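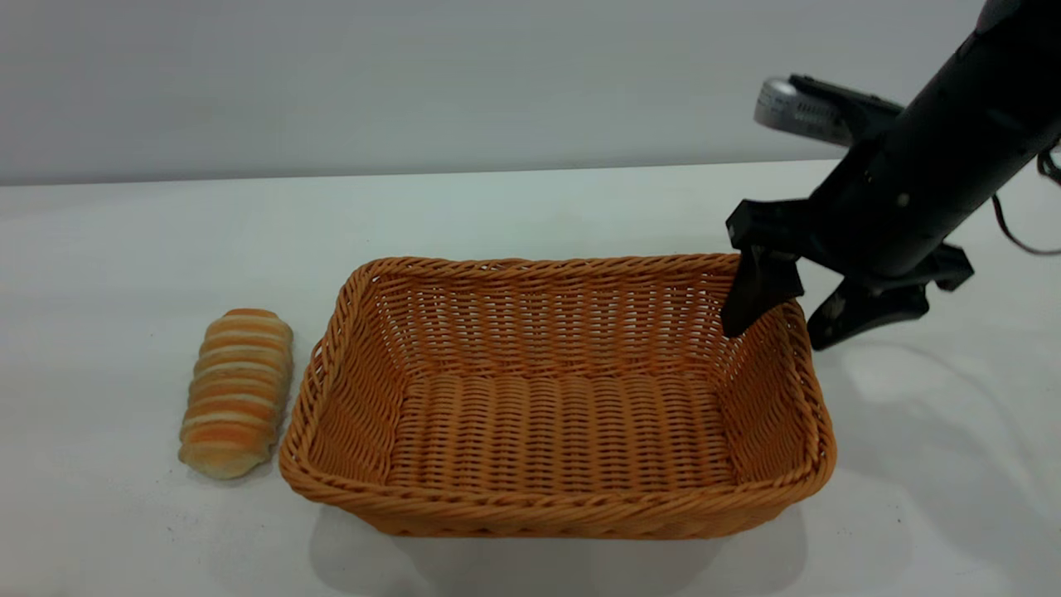
Geflochtener Korb auf weißer Tischplatte

Wer die Lagerhaltung kleiner Betriebe für ein gelöstes Problem hält, hat vermutlich noch keine Inventur in einem solchen Betrieb begleitet. Die Fachliteratur behandelt das Thema fast ausschließlich anhand von Hochregallagern, Umschlagszentren und Lieferketten mit mehreren Stufen. Eine Werkstatt mit 11 Beschäftigten kommt darin nicht vor. Sie übernimmt dennoch die Begriffe, meistens über die Software, und mit den Begriffen auch Annahmen, die auf ihre Verhältnisse nicht zutreffen.

Die folgenreichste dieser Annahmen betrifft den Behälter. In der gängigen Lagerlogik ist er eine neutrale Größe: Er hat ein Volumen, eine Tragfähigkeit und eine Nummer. Was er mit dem Verhalten der Menschen macht, die hineingreifen, wird nicht modelliert. Ich halte das für einen Fehler. In kleinen Beständen ist der Behälter häufig das eigentliche Steuerungsinstrument, und die Software bildet lediglich ab, was er vorgibt.

Ein einfacher Fall ist der Meldebestand. Rechnerisch ergibt er sich aus dem Verbrauch während der Wiederbeschaffungszeit zuzüglich eines Sicherheitszuschlags. Bei Teilen mit gleichmäßigem Verbrauch funktioniert das gut. Bei Teilen, die drei Wochen lang nicht und dann an einem Vormittag in größerer Menge gebraucht werden, liefert dieselbe Formel Werte, die entweder dauernd zu hoch oder im entscheidenden Moment zu niedrig liegen. Der Sicherheitszuschlag wird dann nach Gefühl angehoben. Nach einigen Jahren ist das Lager voll, und die Fehlteile sind trotzdem noch da.

Das Zwei-Behälter-Prinzip umgeht diese Schwierigkeit zum Teil. Ist der erste Behälter leer, wird bestellt und aus dem zweiten entnommen. Die Methode ist alt, sie braucht keine Buchung bei der Entnahme und keine Zählung zwischendurch. Ihre Genauigkeit hängt allein davon ab, ob der Behälter zur Menge passt. Genau an dieser Stelle wird in der Praxis gespart. Man kauft eine Einheitsgröße, weil sie ins Regal passt und im Katalog günstig ist, und füllt sie, bis sie voll aussieht. Damit bestimmt das Regalmaß die Bestellmenge.

Bei Mellberg, einem Betrieb für Beschläge und Kleinserien, ließ sich das über längere Zeit beobachten. Von 54 Artikeln im Handlager lagen 53 in derselben Kastengröße. Der eine abweichende Artikel war eine Gewindestange, die schlicht nicht hineinging. Schrauben für mehrere Jahre standen neben Dichtungen für wenige Tage, beide Kästen gleich voll und beide mit derselben grünen Bestellkarte. Das eingesetzte Programm, eine Lizenz von Pralonia, meldete keine Auffälligkeiten, denn die hinterlegten Mindestmengen waren aus den Kastenfüllungen abgeleitet worden. Es prüfte den Bestand also gegen sich selbst.

Marcela Mikuš, die das Handlager später neu geordnet hat, begann mit einer Maßnahme, die in keinem Lastenheft stand. Sie nahm jeden Artikel aus seinem Kasten und legte die Menge daneben, die in zwei Wiederbeschaffungszeiten tatsächlich verbraucht worden war. Erst danach wurde über Behälter gesprochen. Das Verfahren ist umständlich und kostet Arbeitszeit, die im Tagesgeschäft selten vorhanden ist. Es hat gegenüber der Auswertung am Bildschirm aber den Vorteil, dass ein Missverhältnis zwischen Verbrauch und Vorrat von allen Beteiligten in derselben Minute verstanden wird.

Gegen diese Sichtweise werden regelmäßig zwei Einwände vorgebracht. Der erste lautet, die Digitalisierung mache Behältergrößen unerheblich. Bei vollständiger Erfassung jeder Entnahme sei der Bestand jederzeit bekannt, und bestellt werde nach Zahlen. Das ist in sich schlüssig. Die vollständige Erfassung setzt allerdings voraus, dass jemand mit öligen Händen für eine einzelne Unterlegscheibe einen Scanner in die Hand nimmt. Wer Inventurdifferenzen aus Handlagern kennt, weiß, wie verlässlich das geschieht. Waagen unter den Kästen lösen das Problem technisch, bei einem Centartikel jedoch zu Kosten, die den gesamten Warenwert übersteigen.

Der zweite Einwand wiegt schwerer. Unterschiedliche Behälter zerstören die Ordnung im Regal, sie lassen sich schlechter stapeln und schlechter ersetzen. Das trifft zu. Ein Raster mit 2 oder drei abgestuften Größen ist deshalb in den meisten Fällen der vertretbare Kompromiss, auch wenn einzelne Artikel darin nicht optimal liegen. Die Brurnbridge-Werkstätten sind noch weiter gegangen und verwenden eine Einheitsgröße mit verstellbarem Zwischenboden. Die Lösung ist sauber, scheitert aber dort, wo der Boden nach der ersten Reinigung in beliebiger Höhe wieder eingesetzt wird. Eine Markierung an der Innenwand wäre nötig und fehlt bei den meisten Fabrikaten.

Offen bleibt die Frage der Zuständigkeit. Der Einkauf wählt die Behälter nach Preis, die Werkstatt nach Griffweite, die Buchhaltung sieht nur den Bestandswert am Jahresende. Solange die Behältergröße in keiner Stammdatenmaske als Pflichtfeld geführt wird, bleibt sie eine Entscheidung, die einmal beim Möbelkauf fällt und danach nicht mehr überprüft wird. Ein solches Feld anzulegen, ist in jedem mir bekannten System möglich – es auszufüllen, dauert bei einem Handlager dieser Größe einen Nachmittag. Die Werte sollten im April, nach Abschluss der Inventurauswertung, mit dem tatsächlichen Verbrauch abgeglichen werden.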